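Workshop notebook, Barkimwood bench
24 February 2024

Wash trial for the reusable cups, second round. The Idbridge wedding went through 3,504 disposable cups in January (three bars, two days), and the Helmy order is for one event of similar size. They want returnables with a deposit and as little in the skip as we can manage.

Ran 100 cups through the rack washer on the short cycle. 17 came out with a lipstick mark still on the rim. Same cups again after a ten minute soak in plain warm water: all clean. The soak adds a tub and one person per shift. Haoran Xia thinks the tub can sit under the return table so guests drop cups straight in. Try that at Drundanau.
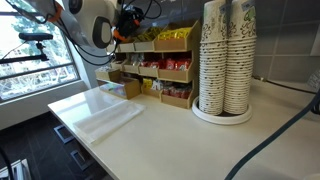

Do we need to print the date on the cups?

Leave it off. An undated cup can go out again to the next couple, and the ones with names and dates on from last year are still in boxes because we can't hire them to anybody else. If a couple wants something personal, put it on the card sleeve, which goes in with the paper.

Compost bins next. The liner we were sent tore on 4 out of 6 lifts once there was wet food in it. Doubling up works but uses twice the liners — not much of a saving. Asked for the thicker grade, no price yet.

Signs: the wordy one was ignored at Idbridge. Plain version has FOOD, CUPS, REST in big letters, hung at eye level above the bins.

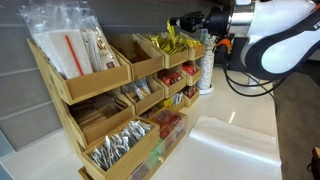 Stacking. The crates hold 44 cups each if they go in rim down, and the lids shut properly. Rim up they jam and two cracked on the van run. Write RIM DOWN on the crate ends before Helmy.

To do: second tub, crate labels, chase liner price, ask Helmy whether there's a hot tap near the marquee. Haoran has the keys to the washer room.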